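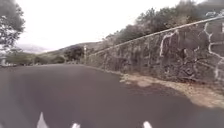 2 min read

Right, quick one before work. Did the Miscombe duathlon. Legs are gone.

First run fine, went off too fast obviously. Soon-im Yeom came past me on the way into Fandard and I never saw her again. Bike was the good bit, new tyres, no wind till the Lelgate turn and then loads of it. Dropped a gel. Dropped the other gel.

Second run, horrible. Calves like wood. Walked the drinks station, no shame.

Race number 343, still got it inked on my arm. Finished 40 seconds outside what I wanted. Blaming transition, couldnt get my helmet undone. Must practise that. Said the same in June.

Entries for the next one open soon, I'll proabably do it.

Comments

Kipchumba Mosoti: Well done! That second run is brutal.

Bo-ram Sung: Elastic laces. I keep telling you.

Nam-gil Kwak: Are you doing Albers too?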